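Fabriquer son levain maison et le garder en forme toute l'année

Niveau : débutant
Matériel : un bocal en verre, une balance, une spatule souple, de la farine et de l'eau

Cela fait plusieurs hivers que je fais mon pain au levain, et s'il y a bien une chose qu'on me demande quand j'apporte une miche chez des amis, c'est comment j'ai démarré le mien. Alors je me suis enfin décidée à tout mettre par écrit, tranquillement, avec les petits détails que je donne d'habitude au téléphone et que j'oublie une fois sur deux. Installez-vous, servez-vous un café, on a le temps : un levain, ça ne se presse pas !

Quelle farine choisir ?

Pour démarrer, prenez une farine de seigle complète, ou à défaut une farine de blé T110. Les farines complètes gardent une bonne part de l'enveloppe du grain, et la fermentation y part bien plus volontiers que dans une farine blanche. Vous pourrez passer à la T65 plus tard, quand votre levain aura pris ses habitudes. Moi, j'achète la mienne au moulin Drostach, par sacs en papier que je referme avec une pince à linge (mon mari trouve ça très laid dans le placard, il a sans doute raison).

Côté eau, celle du robinet convient si elle ne sent pas trop le chlore. Sinon, laissez-la reposer une nuit dans une carafe ouverte. Elle doit être à température ambiante, ou à peine tiède en hiver.

Le premier mélange

Dans un bocal bien propre, versez 20 g de farine et 20 g d'eau. Mélangez jusqu'à ne plus voir de farine sèche, raclez les bords avec la spatule, puis posez le couvercle sans le visser. Glissez un élastique autour du bocal, au niveau de la pâte : il vous servira de repère pour voir si ça monte. Et voilà, c'est tout pour le premier jour. Je sais, c'est un peu frustrant.

Trouvez-lui ensuite un coin tempéré, à l'abri des courants d'air. Le dessus du réfrigérateur marche très bien chez moi. Évitez le radiateur, j'ai perdu un levain magnifique comme ça, un mois de mars où j'étais pressée, et j'en suis encore vexée.

Les jours suivants

Le deuxième jour, ne touchez à rien, ou donnez simplement un petit tour de spatule. Le troisième, vous verrez peut-être quelques bulles et vous sentirez une odeur pas toujours engageante, entre le fromage et la pomme trop mûre. Pas d'inquiétude, elle change vite.

À partir de là, on entre dans la routine des rafraîchis. Une fois par jour, gardez 20 g de levain, jetez le reste, ajoutez 20 g de farine et 20 g d'eau, mélangez, couvrez et déplacez l'élastique. Essayez de le faire toujours au même moment. Pour moi c'est à 9 heures, une fois la maison vide et la radio allumée.
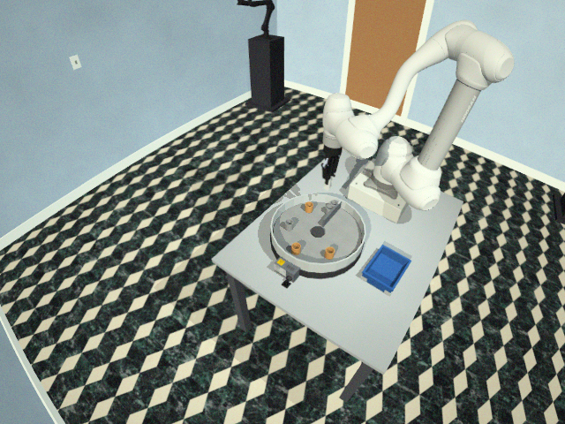 Il arrive très souvent que le levain s'emballe au début, puis ne fasse plus rien du tout pendant deux ou trois jours. C'est le moment où tout le monde abandonne, et c'est bien dommage ! Continuez les rafraîchis comme si de rien n'était. La première poussée vient souvent de bactéries qui disparaissent quand le mélange devient plus acide, et les levures prennent le relais un peu après. Ma voisine Snežana Stojanovska a mis presque deux semaines à obtenir le sien, et elle fait aujourd'hui des brioches qui me rendent franchement jalouse.

Comment savoir s'il est prêt ?

Un levain mûr double de volume en quatre à six heures après un rafraîchi, et ceci plusieurs jours de suite. Sa surface est légèrement bombée, on voit des bulles à travers le verre et il sent bon, quelque chose comme du yaourt avec une pointe de vinaigre doux. Vous lirez partout qu'il faut en faire flotter une cuillerée dans un verre d'eau. Je le fais parfois pour le plaisir, mais un levain de seigle peut couler et donner quand même un très beau pain, alors fiez-vous plutôt à l'élastique.

Si un liquide brunâtre se forme sur le dessus, votre levain a faim. Videz-le ou mélangez-le, comme vous préférez, et donnez deux rafraîchis rapprochés. En revanche, des taches roses, orangées ou duveteuses, c'est poubelle, sans discuter, et on ébouillante le bocal avant de recommencer.

Le garder sans y penser tous les jours

Une fois bien actif, il peut vivre au réfrigérateur. Nourrissez-le, laissez-le une heure à température ambiante, puis mettez-le au frais, couvercle posé. Un rafraîchi par semaine lui suffit. La veille de la fournée, sortez-le et nourrissez-le une ou deux fois pour le réveiller.

Vous partez plus longtemps ? Étalez-en une couche très fine sur du papier cuisson, laissez sécher complètement à l'air libre, puis émiettez les paillettes dans un petit pot. Un peu d'eau tiède, de la farine, quelques jours de patience et il repart. J'en garde toujours une réserve au fond du tiroir à épices, entre le cumin et je ne sais plus quoi.

Et ce qu'on jette ?

On ne jette pas, justement ! Les premiers jours, oui, direction le compost. Mais dès que l'odeur est agréable, mettez le surplus dans une boîte au frais et utilisez-le dans la semaine. Chez nous il part en crêpes : 166 g de surplus, deux œufs, une pincée de sel, et du lait ajouté petit à petit jusqu'à ce que la pâte nappe la louche. On peut aussi en faire des crackers, étalés bien fin avec un filet d'huile d'olive et du romarin, cuits à four moyen jusqu'à ce que les bords brunissent.

Pour votre premier pain, restez sur une recette simple, sans trop d'eau, avec une farine que vous connaissez. La mienne (le pain de campagne en cocotte) est dans la rubrique Fournées, et je réponds aux questions en commentaire, en général le soir, une fois la vaisselle faite.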